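Pokerbridge Cricket Club - Questions I Get Asked Before Every Season

I run the sign-ups and pick the sides for our midweek twenty-over team, so most of these land in my inbox sooner or later. I've written down my answers so you can read them at your leisure!

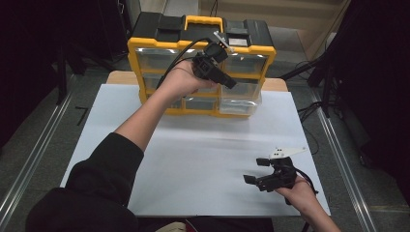

Do I need to have played before?

Nope. We've got people who played all through school and people who picked up a bat for the first time last summer (one of them opens for us now, and I'm still a bit jealous). If you can throw a ball and you don't mind chasing one through long grass, come along.

When do you train?

Every Tuesday at 6 p.m. on the Gronow Road ground. From November we move indoors to the Gusent sports hall, where we share the nets with the juniors. They finish before us, so please don't wander into their lane to warm up. I've done it and got a ball on the ankle.

How do you pick the team?

I ask who's free, then I try to put out a side that can bowl its overs. That second bit is harder than it sounds. We have 21 players on the list and an awful lot of them want to bat at four. If you missed out one week, you go to the front of the line for the next one - I keep a note of it on my phone.

What happens if I say yes and then can't make it?

Tell me as early as you can and I'll find somebody. Life happens, kids get sick, cars don't start. What drives me up the wall is a text at the toss. Do that twice in a season and you'll be standing at fine leg until further notice.

Do I have to buy my own gear?

Not to start with. The club bag has pads, gloves and helmets in most sizes, plus 4 bats that anyone can use. Left-handed gloves are the one thing we're always short of. Once you know you like it, get your own helmet and gloves first, and leave the fancy bat for later. You'll want to wear your own box from day one, thanks very much.

Can I play for another club too?

Friendlies are fine, play as many as you like. League games are different, because you can only be registered with one club at a time. If you're coming over from Raltero or anywhere else, ask them to release you before you send me the form. It took 2 weeks for the last transfer to go through and the poor guy had to keep score the whole time.

Is there a match fee?

Yes, you pay on the day, and it covers the ball, the umpire and the food. Students pay half. If money's tight, have a quiet word with me and we'll sort it out.

What if it rains?

I make the call by 4 p.m. and post it in the group chat. No message means we're playing, so please don't write to ask me if it's raining at the ground. I'm at work too!

Who do I contact?

Just reply to any of the fixture emails, or grab me at nets. I'm the one bowling very slow off-spin at the far end.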